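Speaker notes - "What We Learned With Our Hands Full"
Student robotics showcase, Clorkwood slot, 8 minutes plus questions

Before starting: water, clicker, check the sound is off on the laptop. It wasn't off last time.

Opening
Say hello, say the team name (Prutinura), spell it once. We picked it at the end of a long meeting and have been spelling it ever since.
Then straight to the next two slides. Leave each one up for a few seconds and don't talk over the first.
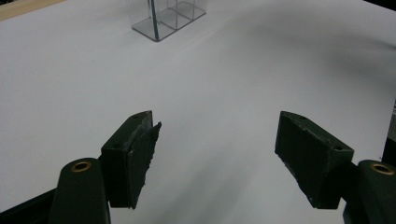 Two fingers, one clear box, plenty of white.
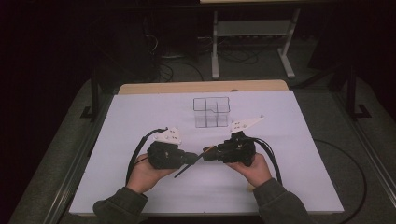
What the project is
We joined the robotics club to build a robot. So far we have mostly been the robot. You hold a gripper in each hand, you do the task, and the recording is what the learning program studies later.
The task sounds like a chore for a small child: put things in the right compartment of a divided box. Pause here. Somebody in the audience will be thinking "that's it?" Let them.

How we split the work
2 people per shift, one on the grippers and one on the log. Swap when the arms give out. The log person is allowed to say "again" and nothing else. This rule has a history and I'm skipping it.

The clear box
Our own choice, and we defended it for weeks. It looked great in the proposal. A see-through box on a white board is hard enough for a person to judge from above, and we handed the same problem to a program and acted surprised by the results.
If time is short, cut to the numbers.

Numbers
909 recordings kept. Say it slowly, it took most of a semester.
4 rounds of training. The first round learned to hover. It hovered beautifully. Rounds two and three are on the poster, go easy on them.

What we'd change
Put the cables somewhere sensible on day one.
Agree on what counts as a good recording before making several hundred of them.
Name files properly. "final_real_2" is on me.

Next
Same task with the second box, then entry to the Skonitent round in December if the school signs the form. (Has anyone sent the form? Ask before going on stage.)

Thanks
Club advisor, the Lysenko lab for the loan of the room, everyone who said "again."
Questions. If asked about the budget, point at the poster.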